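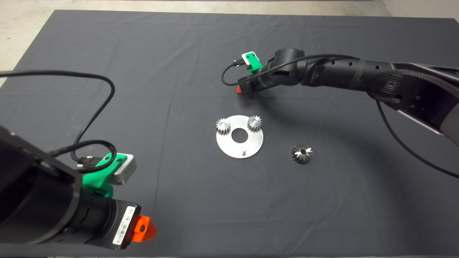
Small metal parts get lost in the first ten minutes of a repair, usually while you are looking for a screwdriver. A cloth on the table prevents most of it. Use one large piece in a dark, solid color and let it cover the whole work surface. Bare metal shows up well on dark gray, even a pair of small gears sitting on a plate, and a dropped pin tends to stay where it lands when there is fabric under it. A few wrinkles do no harm, but smooth out any deep fold near your work before you start, as washers like to slide into them.

Choosing a cloth

Tightly woven cotton is best. Terry and fleece shed lint, and lint ends up in grease. An old tablecloth or a flat bed sheet folded double will do. Wash it without fabric softener and shake it out over a tray, never over the floor or the trash. Retire it once it has soaked up oil. Oily cloths should be laid flat outdoors to dry completely before they are thrown away, never balled up in a bin.

Keeping parts in order

Lay parts down from left to right in the order they come off. When you put the thing back together, work from right to left. This is enough for a kitchen timer, a hand mixer or a door lock.

For anything bigger, use a muffin tin. A 12-cup tin handles most household repairs. Put a strip of masking tape beside each cup and write on it with a pencil. "Back cover, short screws" is a useful label. "Screws" is not.

If the job will run past one evening, move everything into lidded jars. Baby food jars are fine. So are the flat plastic boxes sold for fishing tackle.

Screws that look the same

They often aren't. A cover may take three screws of one length and a fourth that is slightly shorter, and the long one in the wrong hole can crack the plastic or press on something inside. Draw the outline of the cover on a piece of cardboard, punch holes in the matching spots and push each screw through its own hole. Mattes Schmieder, who taught the evening repair class in Dirkdale, had us do this for every cover, including the ones with only two screws.

Cleaning

Old grease comes off with mineral spirits and a stiff toothbrush. Open a window, wear gloves and keep it away from the stove. Do one part at a time and return it to its place on the cloth. Dry steel parts right away with a clean rag, then wipe on a thin coat of light machine oil.

Go easy when you grease gears again. A dab on the teeth is plenty. Extra grease gets thrown off and collects dust.

Finding what you dropped

Stop and don't move your feet. Turn off the ceiling light, set a flashlight on the floor and sweep the beam slowly across the room. Small things throw long shadows. If that fails, stretch a piece of nylon stocking over the vacuum hose, hold it with a rubber band and go over the floor. The part will stick to the nylon. Check your cuffs and the soles of your shoes too.

A magnet on a string works for steel but won't pick up brass or aluminum. Keep it away from watches.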